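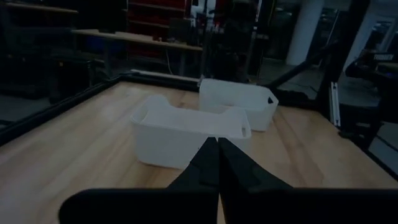 The technical manager at Surnau buys raw cotton for a mill that spins 2 counts of ring yarn, and most of our conversation concerned moisture. Bales from the Bindura gin are sampled on arrival and conditioned overnight before any fibre is tested. "If you test straight off the lorry you are measuring the weather," she said.

The Nirkico contract covers 153 bales a month. Of the July intake, 71 were set aside for high short fibre content. She blames the lint cleaners. "They run two passes where one would do. The grade goes up and the staple suffers."

Asked about blending, she was brief. Bales are laid down by micronaire first and colour second. Neps are counted per gram at the card, and the wire is reground after about 1000 hours. "Some mills go longer. I have seen their yarn."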